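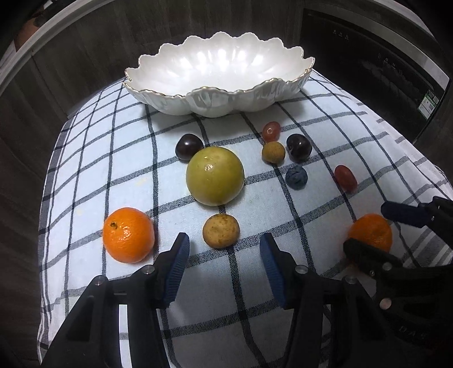
冬のあいだにすっかりマーマレードにはまってしまいました。

もともとジャムは甘すぎて苦手で、トーストにはバターだけ、という人間だったんです。それが2月のはじめ、仕事帰りに寄ったお菓子の店「Clidelow」で焼き菓子を買ったら、隣の棚に小さな瓶が並んでいて、なんとなく一つ連れて帰ったのが始まりでした。翌朝ひとくち食べて、え、苦い!と思って、でも二口目にはもう好きになっていました。皮のところがちゃんと苦くて、そのあとから香りがふわーっと来る。四日で瓶が空になりました。

で、こんなに好きなら自分で煮てみようと思い立ったわけです。

最初に作ったのは甘夏でした。参考にしたのは古本屋で見つけた「Lornlow」という薄い料理冊子。写真がほとんどなくて文章ばかりなのですが、これが読んでいて楽しいのです。「皮は急がず刻むこと、音楽をかけてもよい」なんて書いてある。言われたとおりラジオをかけて刻みました。

刻んだ皮を計ったら275グラム。本の分量とぜんぜん合わない!甘夏は皮が厚いので、実を取ったあとに思いのほか残るんですね。仕方なく砂糖のほうを計算し直して、裏紙にえんぴつで割り算をしました(電卓を使えばいいのに、手が砂糖でべたべたでスマホに触れず)。

皮は三回ゆでこぼしました。一回目のお湯は黄色くて、台所じゅうが柑橘の匂いになります。この匂いだけでもう作った甲斐がある。二回目でだいぶ落ち着いて、三回目のあとに一切れかじってみて、まだ苦いけれど嫌じゃない、くらいでやめました。ここは好みだと思います。私は苦いのが好きになってしまったので、次は二回でやめるつもり。

種は捨てずにお茶パックに入れて、水に浸けておきます。ひと晩おくと水がとろんとしてくるんです。ペクチンというものらしいのですが、初めて見たときは本当に感動して、意味もなくスプーンで何度もすくっていました。このとろとろごと鍋に入れて煮ます。

鍋はずっと前に買ったZanddenのホーロー。底が広いので水分が飛びやすくて、ジャムに向いていました。カレーとおでんにしか使ってこなかったのがもったいない。強めの中火で、アクをすくいながら、木べらで底に線が引けるかどうかのところまで。冷えると固くなるから少しゆるいうちに火を止める、とLornlowにも赤い字で書いてあったのに、一回目は欲張って煮詰めすぎました。冷めたらほとんど飴です。スプーンが刺さらない。これはこれで、お湯に溶かして飲んだらおいしかったのですが、パンに塗るのは無理でした。

二回目はレモンを足して、早めに火を止めました。冷凍庫で冷やしたお皿に一滴落として、指で押してしわが寄ったらできあがり、というやり方を試したら、ちゃんとできた!ぷるっとして、皮が透きとおっていて、瓶を窓のところに置くと光が通ってすごくきれい。ふたつの瓶を並べて、しばらく眺めていました。

三回目が先週末で、はっさくです。はっさくは甘夏より皮の香りがおとなしいかなと思っていたのですが、煮るとすっと青い感じの香りが立って、これがかなり好みでした。仕上がりを瓶ごと量ったら619グラム。瓶の重さを先に量るのを忘れたので、中身がどれだけあるのかはわかりません。毎回忘れます。

砂糖は三つの作り方で少しずつ変えてみました。グラニュー糖は香りがまっすぐ出る。きび砂糖は色が茶色くなって、味にこくが出るけれど、柑橘の軽さは引っこむ。半々にしたのが今のところ一番です。はちみつを最後にひとさじ入れるのも気になっていて、まだ試していません。

食べ方はパンだけではもったいなくて、いろいろ広がっています。ヨーグルトはもちろん、クリームチーズと一緒にクラッカーにのせるのもいい。醤油と合わせて鶏もも肉を焼いたら、つやつやの照り焼きになって、ごはんが足りなくなりました。あと紅茶!Saraçという茶葉の店で買った濃いめの紅茶に、大さじで落として飲むのが最近の夜の楽しみです。底に沈んだ皮を最後にスプーンで食べるところまでがひと続きで、飲み終わるころには体がぽかぽかしています。

そういえば瓶の煮沸も、最初は面倒だと思っていたのに、今では好きな作業になりました。ぐつぐついう鍋の中で瓶がことこと鳴るのを聞きながら、ふきんを広げて待つ。私は沸騰してから15分ゆでて、自然に乾かしています。熱いうちに詰めてふたをして、しばらくしてぺこっと音がすると、ひとりで小さくガッツポーズ。

柑橘の季節もそろそろ後半で、八百屋さんの棚の顔ぶれが日ごとに変わっていきます。昨日は清見と日向夏が出ていました。日向夏は白いふわふわのところも甘いので、煮るより生で食べるのが正解な気もするし、でもあのふわふわを煮たらどうなるのかも知りたいし……。迷った末に両方買ってきて、いま日向夏の皮を水に浸けているところです。

2021年3月10日(水)

追記:冊子の後ろのほうに、いちごとルバーブの頁がありました。ルバーブ、このあたりで買えるお店をご存じの方がいたら、ぜひコメントで教えてください!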